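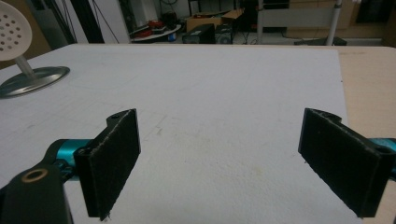

Felt-faced fingers, open, over the white tabletop.

The chore I keep coming back to is wiping a table. It sounds easier than folding a shirt, and most demo reels skip it. A gripper has to pick up a limp cloth, press it flat with even force, cover the whole surface and then decide whether a mark is still there. The last step is where the current policies fall over. A faint yellowish stain and a scratch look much alike to a small camera, and only one of them will come off.

I ran 217 trials in August, all on pick-up and first stroke. Grasping the cloth is close to solved if it starts bunched. Laid flat, it is a different task, and the success rate dropped to 40 percent. Friction at the pad matters more than I expected. Bare plastic slid off the hem. Felt holds the fabric better but frays along the edges, and a frayed pad changes the grasp enough that older recordings stop matching newer ones. I now log pad age with every run.

Cosimo Vitale tried the same task on the packing benches at Trestitz and got similar numbers, with one difference - his cloths were stiffer, so the flat case went better. He also gave up on stain detection and had the arm wipe everything in overlapping rows. It takes seven minutes per bench. A person needs two.

So for shop floors, a qualified yes, if the bench is clear and slow is acceptable. For a kitchen, no. Crumbs, cups and a table edge in a new place each day are still too much. Next I am testing a wider pad from Vulstead, with the same cloth and the same lighting.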